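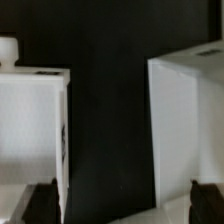

*A white square-shouldered bottle beside a white block.*

Sun 6 October

Refill schemes fail on the geometry of the container, and the public argument about them is almost entirely about habits. I think the argument is in the wrong place.

Take the trial at Multuvdale, which ran from August with one line of dish liquid in a square bottle. Return rates were poor and the organisers blamed customers. The returned bottles told me more. A square section packs well: Stokside fits 300 to a pallet layer set, against 260 for the round version of the same volume. That saving is real and it is why every freight manager likes the shape. It is also the reason the bottle is hard to clean. Rinse water follows the wall, slows at the corners and leaves residue under the shoulder, where a flat top meets the neck at close to a right angle.

Grusora's wash line was built for round stock. Its nozzles are fixed and the spray cone is 38 degrees, so the corners get whatever runs down. Bottles that failed inspection went to recycling – a sensible outcome for the wrong product, as the wall is heavier than a single-use bottle needs.

Vandenberghe took the other approach and put a sloped shoulder on a square body. Pallet density drops slightly. The bottle drains when inverted, and a label panel of standard size still fits. I would accept that trade on any short-haul route.

What I'd ask of the provincial guideline is modest. Specify a minimum shoulder slope and a minimum internal corner radius – 7 mm would do for household liquids – and leave colour, cap and branding to the manufacturer. The current draft spends pages on signage at the refill counter and has one line on the container.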